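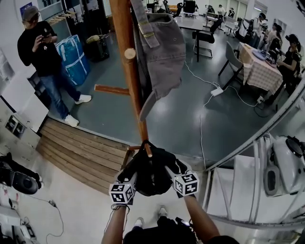 Garderobenständer mit grauer Kappe

Forum > Schulter, Arm und Hand > Tennisarm seit dem Frühjahr: Exzentrik oder Stoßwelle?

pesek_alz
09.07.2019
Guten Tag an alle. Ich lese hier seit längerer Zeit mit und schreibe heute zum ersten Mal. Deutsch ist nicht meine Muttersprache, ich bitte um Nachsicht bei Fehlern.
Ich habe seit dem Frühjahr Schmerzen an der Außenseite des rechten Ellenbogens. Der Orthopäde hat einen Tennisarm festgestellt, obwohl ich nie Tennis gespielt habe. Ich arbeite in einer Buchbinderei und muss viel greifen und drehen. Bisher hatte ich sieben Termine Physiotherapie mit Querfriktion und Dehnung. Nach dem Termin ist es für einen Tag besser, danach wieder wie vorher. Jetzt wurde mir Stoßwelle angeboten, die ich selbst bezahlen muss. Meine Frage ist, ob ich vorher noch exzentrische Übungen versuchen soll, und mit welchem Gewicht man beginnt.
Viele Grüße
Alžběta Šimko

Livero
Hallo Alžběta, ich würde mit dem Geld noch warten. Bei mir haben die Übungen geholfen, aber es hat sehr lange gedauert. Unterarm auf den Tisch, Handfläche nach unten, mit der gesunden Hand das Handgelenk hochheben und dann langsam allein absenken. Angefangen habe ich mit 500 g, das war eine kleine Wasserflasche. Klingt lächerlich, war aber am Anfang genug.

ulico_134
Muss da widersprechen. Ich habe monatelang brav Exzentrik gemacht und es wurde nur schlimmer. Nach der dritten Stoßwelle war Ruhe. Wenn die Sehne schon so lange gereizt ist, reizt man sie mit Gewichten doch noch mehr!

Livero
@ulico_134: Wie viel Gewicht war das denn? Und hast du nebenbei normal weiter gearbeitet?

ulico_134
2 kg, jeden Tag. Gearbeitet ja, was sonst.

Gwenllian Vaughan
Zwei Kilo von Beginn an finde ich viel. Ich bin Physiotherapeutin, kann aber natürlich über das Forum keine Untersuchung ersetzen. Leichter Schmerz beim Üben ist meistens in Ordnung, er soll aber bis zum nächsten Morgen wieder auf dem alten Niveau sein. Wenn nicht, Gewicht reduzieren oder nur statisch halten. Alžběta, hat jemand bei Ihnen auch die Halswirbelsäule und die Schulter angeschaut? Und haben Sie Kribbeln in der Hand?

pesek_alz
Vielen Dank für die schnellen Antworten. Kribbeln habe ich nicht. Den Nacken hat bis jetzt niemand untersucht, ich werde danach fragen. Eine Spange für den Unterarm habe ich zu Hause - sie drückt aber, und ich trage sie deshalb selten.

Drurkska
Die Spange sitzt oft zu nah am Gelenk. Zwei Finger breit unterhalb der Stelle, wo es weh tut, und nur bei der Arbeit tragen. Nachts weglassen.

ulico_134
Spange hat bei mir genau nichts gebracht. Aber bitte, jeder wie er will.

pesek_alz
Ich habe mich entschieden, zuerst mit 500 g zu üben und die Stoßwelle auf September zu verschieben. Die Spange setze ich morgen tiefer an. Eine Frage habe ich noch: Übt man auch mit dem gesunden Arm?

Gwenllian Vaughan
Schaden wird es nicht. Wichtiger ist mir, dass Sie den rechten langsam absenken, ruhig drei bis vier Sekunden lang.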